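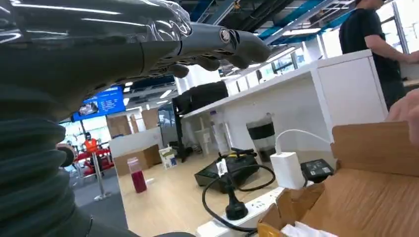 How long can sourdough starter sit in the fridge without being fed?
Two weeks is fine for most starters. Past that it gets sour and sluggish, and you'll want a couple of feedings on the counter before you bake with it.

Thread: Left my starter alone for 34 days, now what

bcantero
So I read the line at the top of the board, did the arithmetic, and went to look at mine with some shame. 34 days. There's a layer of gray liquid on it and it smells like a nail salon. Is it dead or is it sulking?

rye_or_die
Sulking. Pour off the liquid, throw out most of the jar, feed what's left equal parts flour and water. Repeat tonight.

Nhàn Vũ
I'd stir the liquid back in. It's only hooch. Pouring it off makes your starter drier and you lose flavor.

rye_or_die
You lose the flavor of nail polish remover, yes.

bcantero
I have poured off half and stirred in half, so now I've annoyed both of you.

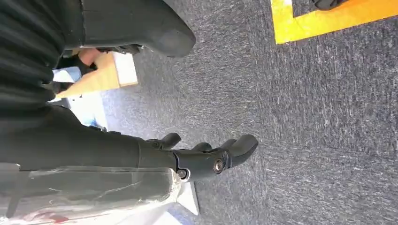

Does it matter what flour I feed it?
Any plain wheat flour will keep it going. Whole wheat or rye wakes up a slow one faster, so use some of that for the first few feedings.

bcantero
Pasting that from the sticky so I stop scrolling up for it. All I have is a bag of Ostrowski rye that my mother-in-law gave us in November. Good enough?

crumbshot
Rye is perfect. Smell the bag first. If it smells like old crayons, it's gone off.

bcantero
It smells like a bag. Fed it at 7 a.m. and put a rubber band at the level. Will report.

bcantero
Noon. It has risen by the width of the rubber band. I may have moved the rubber band.

crumbshot
Where's it sitting? My kitchen is freezing and mine does nothing until I put it in the oven with just the light on. 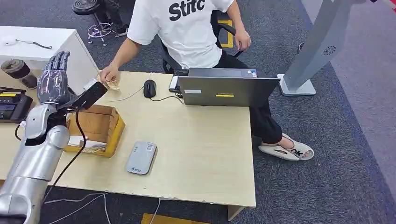

Bożena Cieślak: Please put a note on the oven door if you do that. I preheated mine to 450 with the jar inside and made a very small, very bad loaf with a plastic lid on it. On top of the fridge works and nothing bad has ever happened to me up there.

rye_or_die
Top of the fridge is barely warmer than the counter on any fridge made this century. Use warm water and be patient.

Bożena Cieślak
My fridge is not from this century.

crumbshot
Or buy one of those Veseo warming mats. Mine paid for itself in bread I would otherwise have bought, assuming I value my time at zero.

rye_or_die
A heated mat for flour paste. OK.

bcantero
Evening update: bubbles! Small ones, but I didn't put them there. It smells like yogurt now, which my husband says is not an improvement. Fed it again.

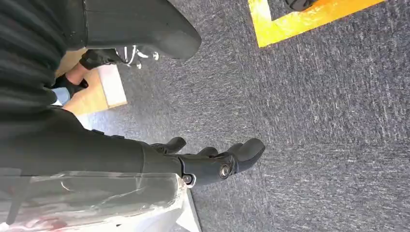 Stelivberg Home Bakers Club, Sourdough Board

Nhàn Vũ
Yogurt is a good sign. When it doubles between feedings two times in a row, bake with it. Don't trust the float test, rye starters sink even when they're in great shape.

rye_or_die
Agreed on the float test. Mark the calendar.

bcantero
It doubled overnight and then again by dinner, so I'm baking Saturday. Do I need to keep all of this? I've got enough discard in the fridge to plaster a hallway.

Bożena Cieślak
Crackers. Oil, salt, spread it thin, bake until they're brown at the edges. Also, keep a much smaller jar. A tablespoon is plenty, you can build it up the night before.

crumbshot
Dry some on parchment too and keep the flakes in an envelope. Then you can forget the jar as long as you like.

bcantero
Saturday night: it's flat on one side and the crust fought back, but we ate the whole thing with soup. Jar's back in the fridge with a reminder set on my phone for every 14 days.

rye_or_die
Set it for seven. You'll ignore the first one.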